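Can a robot pack your lunch yet?

I get asked this a lot, mostly by kids who hate packing lunch! So let's start with the bag. Mine is navy blue, with a light gray zipper. 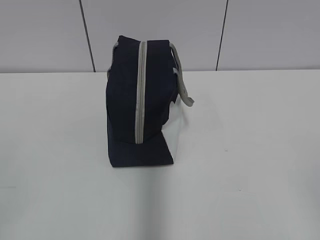
Why zippers are tricky

You use 2 hands without thinking – one holds the bag, one pulls. Cloth squishes and slides, so a robot has to keep checking where everything is. 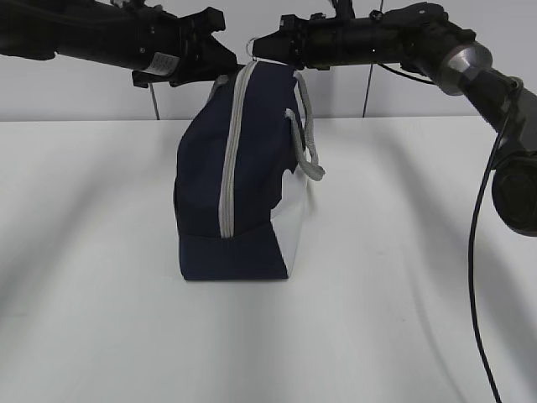
Two arms have to work as a team, too. A robot might need 3,000 practice tries at a job you learned in kindergarten. So can it do your chores? A few, slowly – keep packing for now!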